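Home Fabric care Folding Storage FAQ Contact

Folding T-shirts: frequently asked questions

Last revised May 16, 2020

What surface should I fold on?
A table at hip height, wider than the shirt with both sleeves out. Cover it with a plain cotton sheet. Bare varnish lets jersey slide, and a thick towel holds wrinkles in place. The sheet does not have to be perfectly smooth. Small ripples do not transfer to knit fabric in the time it takes to fold a shirt.

Do I need to iron first?
Not for jersey. Shake the shirt once from the shoulders, lay it down and pull the hem. Woven shirts are a separate matter and are covered on the Fabric care page.

What is the Clakthorpe fold?
It is the name we use on this site for a rectangular fold with the sleeves turned in before the sides. The finished width is set by the shelf. Ours are 14 inches deep, and the fold is sized to leave a small gap at the back.

Front up or front down?
Front down if the print should show on top of the stack. Plain shirts can go either way, but pick one and keep to it, or the collars will not line up.

How do I keep the hem straight?
Hold it at both corners and draw it outward until the band is level. Do this before each fold that involves the body of the shirt. Correcting the hem after the last fold means starting over.

Why does the neckline bunch up?
Rib knit at the collar is denser than the body and does not relax at the same rate.
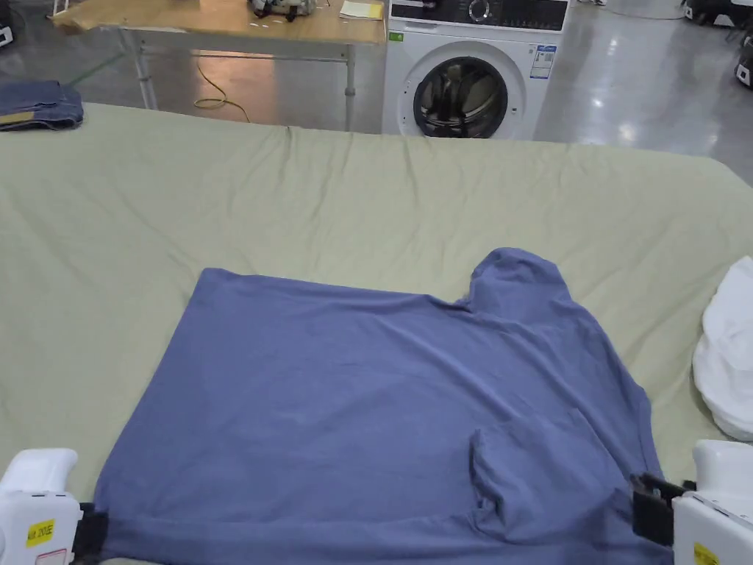

Pull the hem first, then flatten the collar with the palm, working from the center toward each shoulder. A sleeve that has already been turned in can stay where it is – check only that its seam lies flat against the body. If the bulge comes back, the shoulders are too close together. Move them apart and repeat.

How many shirts should go in one stack?
No more than 6. Above that, the bottom shirts take a crease along the fold line.

Can I use a folding board?
Yes. The Udix board gives the same width every time but is too narrow for the largest adult sizes. Fold those by hand.

Comments (3)

Deming Ren
Does the sleeve step change for long sleeves? Mine end up thicker on one side.

Oskari Riihimäki
Deming – turn each long sleeve down along the side after folding it in. Crossing them over the middle makes the lump.

pinow_laundry
Six is low for thin shirts. I stack more on a wide shelf and the bottom ones are fine.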